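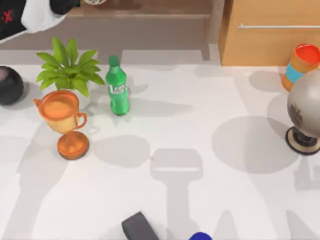
A buyer wrote to ask whether the Brotine cell has to be set up again from scratch each time the finger pads are changed. It doesn't. The pads can be swapped and the fingers zeroed without touching the table, the camera or the arm base, and the same steps apply on the bench and in the Hadgu simulated cell.

Brotine Tabletop Cell
Part no. BR-416
Page updated March 2026

The Brotine is a single-arm cell for picking and placing household objects on a flat table. It is sold with the Zerkus gripper and a licence for Hadgu, the simulated version of the same cell. Most owners try a layout in Hadgu first and then set it out on the real table.

What comes with it
Arm, base plate and fixing bolts
Zerkus gripper with one pair of pads fitted
White tabletop
Camera and mount
Control box with mains lead
Hadgu licence key

The table stand is sold separately. Pads, flex cable and camera lens covers are listed under Drernum spares.

Setting up

Bolt the base plate to the stand before the tabletop goes on. Tighten the bolts in opposite pairs, then lift the arm onto the plate and fasten it by hand until all the threads have caught. Finish with the long key.

Fit the tabletop and check it with a spirit level in both directions. A slight slope is hard to see, but a ball will find it at once.

Run the gripper cable along the arm and leave a loose loop at the wrist. Turn the wrist slowly through its full travel with the power off. If the cable pulls tight at either end, let out more before going any further.

Switch on, choose Home from the menu and let the arm finish moving. The fingers will close and open once. When they stop, the gap between the pads should be 100 mm. If it is not, run Zero Fingers and measure again.

Lighting and the camera

The white top shows up every shadow, including the arm's own. With a strong lamp behind or to one side, the gripper throws a long shadow over the work area, and large round things such as a globe throw a wide one. The camera can usually cope, but a hard shadow edge running across an object may shift the grasp point. Move the lamp first. If that is not enough, open Exposure and bring it down one step at a time.

Hadgu has its own light settings. Put the light on the same side as the real lamp if results from the two are going to be compared.

Starting layouts

Leave space on both sides of the first object to be picked. An upright bottle is a fair test of side grasping. Cups with handles, trophies and leafy plants take longer to get right — the fingers can meet a handle or a leaf on the way in. Keep those well clear of the bottle until the approach path has been saved.

Objects near the edge of the table may be only partly in the camera view. The cell will still try to find them unless Ignore Partial Objects is ticked.

Looking after the gripper

Wipe the pads with a damp cloth at the end of the day. Do not use solvent. Check the finger screws every seven days of use and look for dust in the slides. A soft brush will shift it.

Change the pads when the ribs have worn flat, or sooner if smooth objects start to slip. Each pad is held by 2 mm screws from the back of the finger. Take out the old pad, clean the seat, press in the new one and tighten the screws evenly. Run Zero Fingers afterwards. The whole job takes around 20 minutes.

If the fingers stop short

Switch off and move them by hand. A rough spot points to dirt in the slide. If they move freely, reseat the plug at the wrist and home the arm again. A fault that comes back after this is normally the flex cable, and the Drernum replacement is supplied with fitting instructions.

Do not open the sealed gripper body. Return it to the supplier with the pads removed and the serial number written on the packing slip.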